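Unsere Regeln für zweiarmige Tischaufbauten, Stand 2018-12-03. Ich freu mich seit April auf diesen Thread, also los!

Angefangen haben wir mit 29 Regeln. Gelesen hat die kein Mensch. Jetzt sind es 11, und die passen auf eine Seite. Die wichtigsten kommen hier, alle am Beispiel Tischdecken (Schüssel, Teller, Besteck, Tuch).
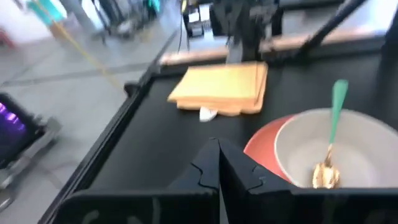

Regel 1: Arbeitsraum vor Tempo
Jeder Arm bekommt seine Zone, und die Mitte gehört immer nur einem. Wer reinwill, wartet, bis der andere raus ist. Klingt banal, hat bei uns aber fast 18 Beinahe-Zusammenstöße gebraucht, bis es wirklich im Ablaufplan stand.

Regel 2: Startaufstellung schriftlich festhalten
Welches Teil liegt wo, und wohin zeigt der Griff? Löffel links vom Teller, Gabel rechts, Tuch daneben. Das kommt ins Protokoll, BEVOR sich etwas bewegt. 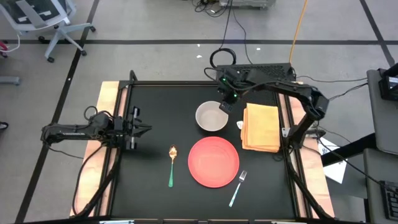
Citlali Cervantes fragt, ob man die Aufstellung nicht lieber jedes Mal würfeln sollte. Doch, sehr gern sogar! Aber dann bitte den Wurf mitschreiben, sonst lässt sich kein Durchgang wiederholen.

Regel 3: Stoff ist ein eigener Fall
Für Tücher gelten bei uns eigene Kraftgrenzen, getrennt von denen für Geschirr. Ein Greifer über der Schüssel und einer am Tuch heißt also: zwei Grenzwerte gleichzeitig, pro Arm eingetragen. 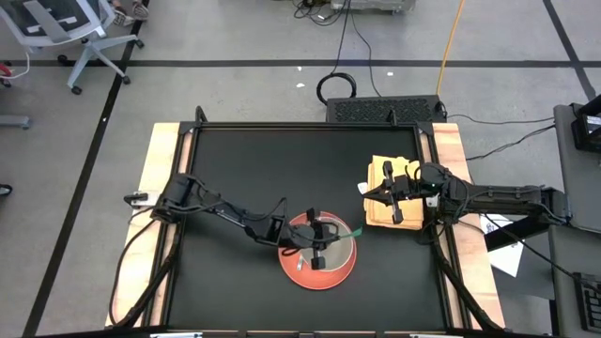

Die Werte stehen in derselben Tabelle wie die Zonen, und wer einen ändert, setzt sein Kürzel dahinter. Higinio Galindo hat das in Clullville eingeführt, ich will nie wieder ohne.

Regel 4: Beim Stapeln erst anhalten, dann öffnen
Kurzer Halt über dem Rand, Position prüfen, erst danach loslassen.
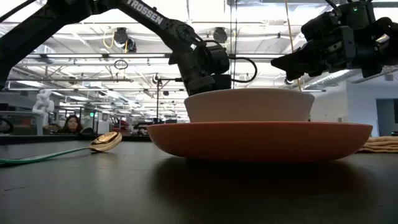

Wie lang der Halt sein muss, streiten wir noch aus. Rocío Espinoza will ihn fest vorgeben, ich würde ihn an die Restschwingung im Arm koppeln. Wenn ihr dazu Messreihen habt, immer her damit! Die Regeln 5 bis 11 (Kabelführung, Not-Halt, Übergabe) schreibe ich in den nächsten Thread.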